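Setting Up a Two-Player Match in Findetti

Settle in, because this part of the guide takes a few minutes, and you'll only have to do it the one time! 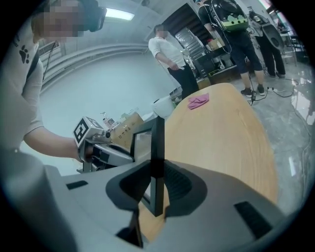 Before you start, make sure both players are on version 336 or later. The version number is at the bottom of the title menu, in rather small print (sorry, we keep meaning to make it bigger).

1. From the title menu, choose Play, then Two Players, then New Table.

2. Type a name for your table. Anything up to 2 words is fine, and capitals don't matter.

3. Pick a tile set. Odmont is the one we'd hand to a beginner -- the colors are bold and the suits are hard to mix up. Velska is lovely, but the flowers look an awful lot alike until you've played a while.

4. Choose a layout. There are nearly 4000 in the library now, so do use the search box. Layout 1456, by Tsegereda Hailu, makes a nice gentle first match.

5. Press Invite and read the code to the other player. They enter it under Join Table.

6. When both names turn green, press Deal.

Note: If a name stays gray, ask that player to back out to the title menu and join again with the same code.

Caution: Changing the tile set after step 6 ends the match and wipes both scores. The game will ask if you're sure, but it only asks once.

Saving a match partway through works a little differently from solo play, so please read the next section before you close the window. Thanks to Kiran Bansal and Archana Mittal, who went through these steps with us in March and caught two we had in the wrong order.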